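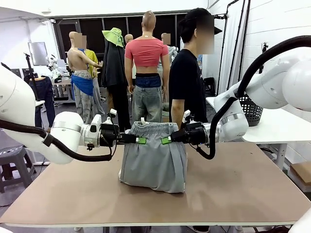

How do you fold sweatpants so they don't turn into a lump? Hold them by the waistband first, let the legs hang, then lay one leg over the other and fold up from the ankles.

I've been asked versions of this since I posted about sorting out my laundry, so I'm putting the whole method in one thread. It's for regular clothes in a regular basket. No special gear.

Start with the table. You want one that's bigger than the biggest thing you're folding. I did mine on the bed for years and the mattress gives every time you press a crease. A flat hard top makes the folds stay put.

Sweatpants: pull the drawstring even on both sides before you do anything else. If one end has slipped into the waistband, work it back out now. It's a lot harder once they're folded.

Then leg over leg, smooth from the waist down, tuck the crotch point in so you have a straight edge. Ankles up to the waistband. Fold in half once more. Done.

If the fabric is thick fleece, stop at the first fold and roll it. A second fold in heavy fleece springs back open.

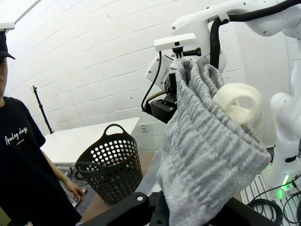
Black basket, gray knit, fuzzy white roll.

Knits go last for me. Anything ribbed gets laid flat, sides in, then folded in thirds. I don't hang them. The shoulders grow and you get the little points from the hanger.

Fuzzy socks I roll, I don't ball. Balling stretches the cuff on the outside one. Lay them together, roll from the toe, leave the cuff loose. They're bulky so they go in the corners.

On baskets. I've tried three. The Hevero was a fabric one and it folded in on itself when it was half full. The Bruvora had a lid I never once closed. The one I kept is an Olvera, hard plastic, holes all the way around. It cost 22 dollars.

The holes matter if you're carrying towels that aren't totally dry. They matter less for folded stuff, but it's one basket for both jobs in my house and I'm fine with that.

Order going in: jeans and sweatpants on the bottom, T-shirts in the middle, knits on top. Socks wherever there's a gap. If you put the knits in first they come out flat with jean seams pressed into them.

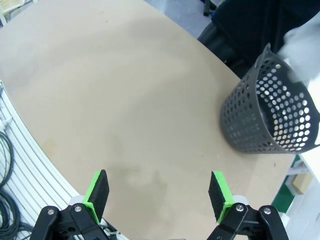 Next thing, empty the basket all the way every time. Tip it and look in the bottom. I found a sock in mine that I'd already replaced, and a receipt from June.

Also wipe the inside once in a while. Lint sticks to the plastic around the holes. Damp cloth, one pass, let it air out before clothes go back in.

Somebody asked about the flat folding boards. I had the Livau one. It's good for T-shirts and bad for everything else. Sweatpants hang off the end of it. I gave it away.

Somebody else asked how long a load takes me. I do mine Tuesday after dinner and I'm finished before the dishwasher is.

The first post got 1,766 likes and 84 replies, and a lot of those replies were people arguing over whether to fold underwear. I don't. It goes in the drawer as is.

Fitted sheets are a separate thread. I need to write down what I do with the corners first.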